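Right, a few of you asked how the shared laundry at Utormont works now that the new machines are in, and I've been meaning to write it up since September, so get comfy, this will be a bit of a thread (I've got a cup of tea and nowhere to be)

First thing: I was properly nervous about big bronzey-brown machines. I grew up with a white top loader that walked across the floor by itself, and anything with a round door felt like it belonged to a fancier household than mine. I got over it in one load!

My habit now is to have a good look inside the drum before I put a single sock in. Spin it with your hand, feel along the bottom, check for the last person's hanky. I have rescued 3 hankies and a very nice baby sock this way, and the sock is still on the noticeboard if it's yours

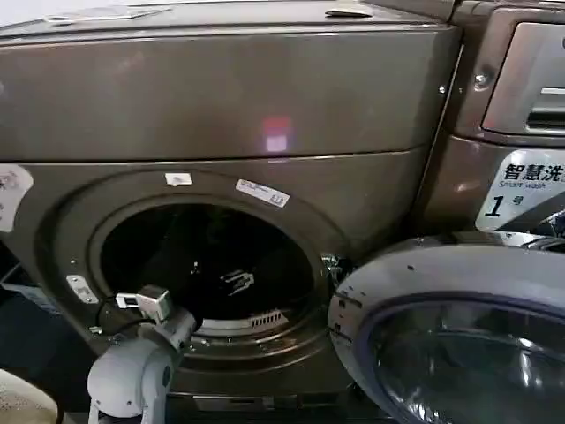
Same goes for pockets, and I say this as someone who once put a whole packet of tissues through with the dark wash. I was picking fluff off my good trousers for a fortnight. Turn everything out, even the little coin pocket you never use

Now, drying. I'm a clothesline person at heart and I always will be, but by the time the cold weather rolls in my flat has towels hanging off every door and the windows are streaming, so I've made my peace with the dryer

What I've learned is small loads. Truly small! I used to stuff it until the door would barely shut and then grumble that the cuffs were still damp. A couple of tops with plenty of room to tumble come out so much nicer, and you don't end up with that tight hot ball with one cold sleeve in the middle of it

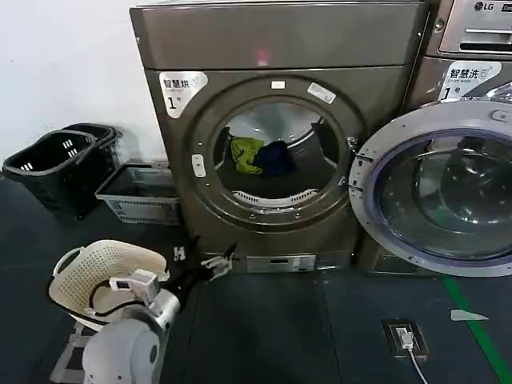 Bright colours and navy together is fine by me once they've been washed a few times, but I'd keep a brand new navy jumper away from anything you love for its first 5 washes or so. Ask me about the pillowcases. Actually don't, I'm still sore about the pillowcases

Please please please clean the lint filter when you're done. It takes no time at all and the next person will think kindly of you. I keep an old soft toothbrush in my peg bag for the corners

Somebody asked about soap. I use the Wuris powder, half of what the box tells you, and things come out clean and don't go stiff. The liquid is lovely too but I'm heavy-handed and I pour it like gravy

Oh, and leave the doors open a bit when you've finished so the machines can air. It does wonders for that musty smell, especially in a room that gets used as much as ours does

That's me for tonight, my own towels want folding. If you've got a good trick for getting sunscreen out of collars, pop it in the replies, I've tried dish soap and I've tried bicarb and the collars are winning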